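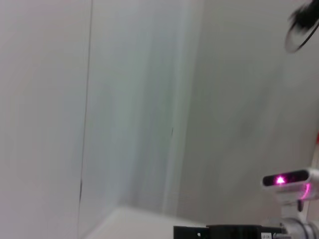
February, a little after lunch. Casein paint, batch two, and I'm finally getting somewhere with the white! The first batch went on like cottage cheese (my fault, I rushed the curd), but this one strained clean and brushed out nicely on the pine offcuts. What I still can't settle is which white I want for the Rezende dresser, the warm one or the one with a pinch of blue in it. Put either one on a board by itself and it's just "white." You need them butted up against each other, the way the off-white panel sits next to the paler, slightly bluish one with that dark seam running down between them, and then your eye picks a side right away. So I've started painting my test boards in pairs, edge to edge, with a pencil line where they meet. Much better than squinting at one board and trying to remember the other.

Recipe as mixed, for Kátia, who asked:

- skim milk, warmed and curdled with white vinegar, rinsed until it stopped smelling like salad
- lime putty worked into the curd with the back of a spoon
- left to sit 11 minutes (timer on the shelf, the loud one)
- Grendness chalk, sifted, until it's like heavy cream
- water to loosen, a splash at a time

The rinse matters more than I gave it credit for. Batch one got a quick rinse under the tap and I'm pretty sure the leftover vinegar was fighting the lime. Batch two I rinsed in a cloth, squeezed, rinsed again, squeezed again, and the lime took it down to a smooth syrup with hardly any lumps. There were a few stubborn bits that I fished out with a fork. The tea strainer works for the rest but clogs fast, so I want to try a piece of old nylon stocking over a jar.

Cremilda Prado stopped in while I was brushing out the second coat and thinks I'm putting it on too thick. She's probably right, she's done a lot more of this than I have (kitchen chairs, mostly, and that gorgeous blanket chest at her sister's place out in Urkness). Her rule is that the first coat should look like a mistake. Streaky, gray, you can see every knot through it. Then the second one closes up and you stop there. I tried it her way on the back of board C and it dried flatter, with none of the little craze lines I got on the front. I'm going to redo the whole set thin before I blame the recipe for anything.

Crazing, while I'm on it: boards A and B both cracked at the end grain where I'd let the paint puddle. Board C front, fine cracks across the middle. Board D nothing, but D is the one I wet down with a sponge first. I'd like to say that's the answer, only D is also a different piece of pine with tighter grain, so I've changed two things at once like a beginner. Next round they all come off the same plank.

Blue: I used the Illavent dry pigment, ground in water on the glass before it went anywhere near the paint. Start with less than you think! I put in what would fit on the tip of a butter knife and it went from milk to robin's egg in a few stirs, so that jar is now a robin's egg jar (pretty, useless for this job, saving it for the inside of a drawer). For the one I ended up brushing out I dipped a toothpick in the paste and swirled that. Wet, I couldn't see any difference from the plain. Dry, it's cooler, and under the lamp it's cooler still. Kátia Lopes likes it. I'm leaning toward the warm one because the dresser has brass pulls and I think the blue would make them look orange, but I'll hold a pull up to both boards in morning light before I decide.

Pot life is still lousy. Six hours in and the leftover paint had started to string off the spoon, and the jar I left out overnight last time smelled so bad I threw away the jar too. Mix what you'll use. For the dresser carcass plus drawer fronts I figure on nine small batches over a few sessions, and I'll have to weigh the chalk every time or the coats won't match. The kitchen scale needs a battery.

Rub test: dry rag takes off a bit of chalk from everything, damp rag takes off more from A and B than from C and D. No oil on any of them yet. Cremilda uses raw linseed, wiped on and wiped straight off, and warns it will yellow the white some. I want to see how much on a scrap before it goes near the good boards.

To do: sift more chalk, find the nylon, buy milk, cut the new test boards from one plank, sponge half of them and leave the other half dry. Ask Kátia for my small muller back.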